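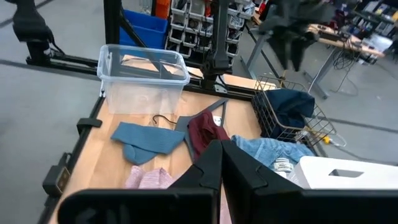

Re: Storing wool and cotton over summer: bin lids and damp

Frans Meijer wrote:
> The Jillach store sat at 60-odd per cent humidity for most of June.
> I have 40 garments in lidded plastic bins there. Should the lids
> come off, or do I add more silica gel?

Frans,

Leave the lids on, but check the state of the cloth before it goes in. A closed bin holds whatever moisture you pack into it. Cotton that feels dry can still carry a fair amount of water, and denim is slow at the seams and waistband.

What we do at Durnow:

1. Spread each piece flat on a table overnight in the driest room. Turn it once.
2. Weigh a few pieces in the evening and again next morning. If the loss is over 15 g on a heavy one, give it another night.
3. Pack with 600 g of conditioned gel per bin, in two bags, one at the bottom and one on top.

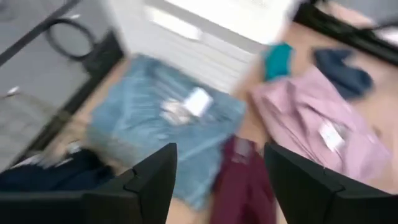
Photo: Cor Desmet / Durnow textile store

Wool is a separate matter. Moth is the larger risk, so freeze first, sealed in a bag, and let it come back to room temperature before opening. The Ogbonna notes give a longer cycle than ours; I would follow theirs for anything old. The 1924 coat should not go in plastic at all. Use a board box and unbuffered tissue.

On the gel: the Ferance bags can be dried in a low oven, but read the label, as the outer cover on the older type shrinks. Mark the dry weight on each bag.

Could you send the logger readings for Jillach? The daily swing matters more to me than the average.

Cor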